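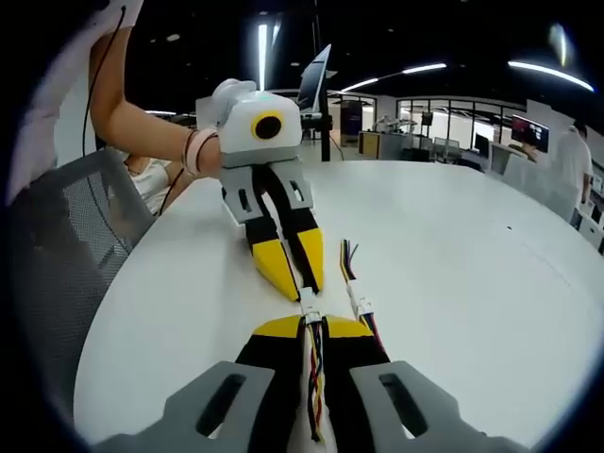
On the big white table, November.

Hello again, and welcome to the new people who signed up after the soup issue (I see you, and yes, the lentil one is coming back). This month I want to talk about my great big experiment in eating out of the freezer, which started as a way to save a bit of money and has pretty much taken over my evenings.

So, some background. I have a chest freezer in the basement that I bought from a neighbor when we moved to Cirkberg Street, and for years it was where good food went to be forgotten. I'd make a huge pot of chili, put half of it in a tub, feel very pleased with myself and then never see it again. In October I finally emptied the whole thing onto the basement floor and wrote down what was in it. I'm a list person, so this was a nice afternoon for me! I found 30 tubs without labels. I found four bags of peas, all open. I found a pie crust that I'm fairly sure came with us from the old apartment.

The rule I set was simple: no grocery shopping except milk, eggs, fresh fruit and onions until I'd eaten my way down to the bottom. I gave myself 20 dollars a week for those, and I stuck to it apart from one week when there was a birthday and I bought a lot of butter.

The mystery tubs were the best part. I'd pull one out in the morning, leave it in the fridge and find out at dinner what we were having. Twice it was applesauce. One time I'd put rice on for what I was certain was curry, and it was pumpkin puree, so we had rice with fried eggs and I made muffins the next day (they were great, I'll put the recipe in the next issue if I can work out how much sugar I used).

Ladan Fallahi wrote in after I mentioned all this last time, and she had a tip I've been using ever since. She freezes everything flat in bags on a cookie sheet, and once they're solid she stands them up in a box like records. You can flip through them! I tried it with tomato sauce and black beans and I'm completely sold. A flat bag of sauce thaws in a bowl of cool water while you're boiling the pasta, and you can snap off a corner if you only need a little. She also writes the label before she fills the bag, and if you've ever tried to write on a cold, damp bag with a marker you'll know why I slapped my forehead when I read that.

A few other things I've picked up along the way:

Bread freezes beautifully if you slice it first. I knew this and still froze whole loaves for years.

Cooked potatoes in stew go grainy. Leave them out and add fresh ones when you reheat.

Fresh herbs chopped up with olive oil in an ice cube tray really do work. Parsley and dill were both good. Basil went dark on me but tasted fine.

Soft cheese, no. Hard cheese, grated, yes, and straight onto a pizza without thawing.

Egg whites keep well, so if you make custard you can save them up for a meringue. Write the number of whites on the lid. I didn't, and that meringue was an adventure.

The part I didn't expect to enjoy so much was planning what goes back in. I used to freeze leftovers, meaning whatever we hadn't wanted to finish, and then wonder why I never felt like eating them. Now I cook a double batch of things we love and put the second half away before anyone sits down. Meatballs, the chickpea stew, enchiladas in the small foil pans. I keep a sheet of paper taped inside the basement door and cross things off as they leave. Relu Cârstea asked me which app I use and I'm sorry to say it's a pencil on a string.

I hit the bottom of the freezer in the second week of November, at six in the evening, holding a bag of cranberries. I made them into a sauce with orange peel and a splash of apple cider and ate some of it on toast standing up. Then I unplugged the freezer, let it defrost overnight with towels all around it, wiped it out with baking soda and water and started over.

If you've got a freezer method you swear by, please hit reply and tell me, especially if it involves soup dumplings or cookie dough. I'm also looking for a good way to freeze cooked greens without ending up with one giant green brick. I've tried muffin tins and they stuck like crazy.

Next month: the muffins, the lentil soup for the people who missed it, and what I've decided about the pie crust.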